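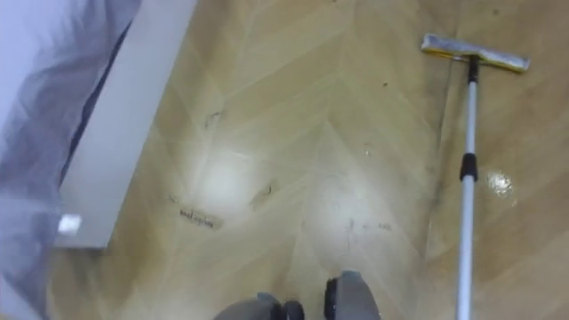
Flat mop with the telescoping pole on the floor, gripper at the bottom.

Ovance two-finger gripper kit, 50 days in
Posted 2019-08-11 by Seija Harju

Quick one, I have a budget meeting to get to. We bought the Ovance kit for floor-care work at Gelalton. Paid 4000 for the arm-end kit, one gripper, cable set, mounting plate. Base and head camera not included, read the listing properly, I didn't.

Good stuff first. Setup took an afternoon. Manual is short and mostly right. Finger spacing easy to change. Software talks to our old Toivonen base with no fuss, which I did not expect at this price.

Now the money part. Spare finger pads are sold in packs of 2 and they wear fast on metal handles. Slim poles are the worst. Put pads in the budget from the start. I put in zero and had to go back to Ming-te Mok for a signature, not a fun email.

Also budget for tools the thing can hold. Everyone prices the robot and forgets the mop. A telescoping pole is great for storage, but the joint gets in the way if you want to grab mid-pole, so pick your grab point before you order. We've now bought 10 mops in different shapes. Flat heads are easier than string ones for us. Cheap too so just get several.

Floors: shiny ones are hard on the camera. Glare on pale wood looks a lot like a wet patch untill you tune exposure. Small stuff matters as well, bits of paper, scuffs, dirt in the seams. If your site has pale planks, plan extra hours for this. Labor was our biggest line by far.

Compared to the Prarkent we had on loan: Prarkent grips harder, quieter too. Costs way more and the service contract is not optional. For mops and light handles the Ovance is enough. For full buckets no, don't.

Support: answered in a day, twice. Third time took a week (October order for the second unit might slip becuase of that, we'll see).

Gripes
- cable too short for a tall mount, extension sold seperately
- no case in the box
- one-year warranty, pads excluded

Would I buy again, yes, with pads and a longer cable on the same PO. Ask for the bundle quote, it isn't on the site. Four stars.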